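Cotton, water and the wrong detergent

The knitted cotton used in most sweatshirts is a looped structure, and loops behave differently from the crossed threads of a woven shirt. Each row of stitches hangs from the one before it. Pull the fabric sideways and the loops widen; pull it lengthways and they narrow. Washing does both, several hundred times a cycle.

Rosaura Condori has spent most of her working life on this problem. She trained as a dyer, moved to fabric testing in 2000 and now runs the wash room at Skusach, a small textile laboratory whose clients are mainly knitwear makers. The room holds a row of domestic machines, all plumbed to the same softened supply, and a bench where test squares are marked, measured and measured again.

Shrinkage

Cotton fibre does not shrink much in itself. What shrinks is the cloth, which was stretched under tension when it was knitted, dyed and dried at the mill. Water swells the fibres and lets the loops slide, and the fabric returns towards its resting shape. Most of this happens in the first few washes. Condori's standard test runs to five cycles, by which point the figures have usually settled.

"People blame the temperature," she says. "I look at the drying first."

Tumbling keeps the loops moving while the water leaves, and the cloth closes up further than it would on a line. A garment dried flat will often keep its length within 2 per cent, although the width can still drift.

Colour

Pale shades present a separate difficulty. Many powders contain optical brighteners, which absorb ultraviolet light and give back a faint blue. On a white shirt the effect is wanted. On cream it cancels the yellow that makes the shade cream, and it builds up unevenly, strongest wherever the powder was slow to dissolve. Liquids sold for coloured clothes generally leave the brightener out.

Gilberto Ospina, a finishing engineer at the Urrego mill, deals with complaints of this kind. Returned garments arrive with a note saying that they have faded. In most cases the dye is intact and the brightener is sitting on top of it. He checks each one under an ultraviolet lamp – treated areas glow, untreated areas stay dull – and the job takes under a minute.

Prints

A printed front adds a second material with its own limits. Plastisol inks sit on the surface as a thin film and soften with heat, so an iron should never touch them directly. Water-based inks sink into the fibre, feel lighter and lose density gradually through abrasion. Turning the garment inside out reduces the rubbing in both cases.

Storage matters more than is generally supposed. Film prints can stick to each other when pressed together in a warm cupboard, so the usual advice is to fold with the print outwards and to avoid sharp creases through the design. Heavy knits should be folded in any case, as a hanger will stretch the shoulders.

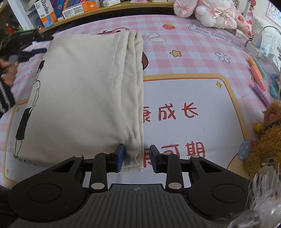 Reading the label

The care symbols give the harshest treatment the maker is prepared to stand behind. A wash tub marked 40 permits a wash at 30. A bar beneath the tub calls for a gentler action, which in practice means a slower drum and a smaller load, and it is the symbol most often missed.

Condori would like to see drying instructions printed larger. Her next series of tests, due to begin in May, compares line, flat and tumble drying on the same batch of cloth.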